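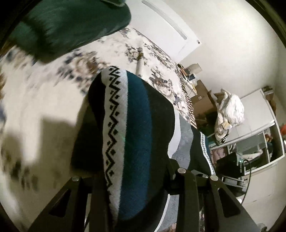 Folding a heavy striped knit so it fits a shallow drawer

Asked by Hamish Partington, Aug 30, 2026
Viewed 1419 times

I have a thick knit with wide stripes in black, teal-blue, grey and off-white, and a zigzag pattern on the off-white bands. I fold everything on the bed and most of it goes fine. This one springs back up into a hump whenever I let go. The drawer is a Skasteck and only the shallow one is free. I don't want to hang it as my last one grew at the shoulders. Is there a fold that stays flat, or should it go in a bag?

2 answers

Omprakash Sachdeva
Don't hang it, you're right about that. Lay it face down and smooth it from the middle outwards with flat hands. Don't pull on the patterned bands, they are usually less stretchy than the plain ones and the edges go wavy. Then:

Fold one side in to the middle of the back, with the sleeve laid straight down on top.
Same with the other side.
Fold the bottom up a third, then again to the collar.

If it still stands up, you are folding it too small. Mine measures 30 by 40 cm when done and I leave it at that. For a very shallow drawer do only one fold, bottom to collar. It takes up more of the drawer but sits much lower. Put it in with the fold facing you and nothing on top.

I would not use a vacuum bag for wool. Acrylic is probably all right, check the label.

fernitz_lane
I just roll mine. Wouldn't fit a shallow drawer though, so maybe no help. I keep the thick ones in a Bhardwaj box under the bed from spring onwards and that freed up the whole drawer. Wash it before you put it away for the summer or you'll get moths.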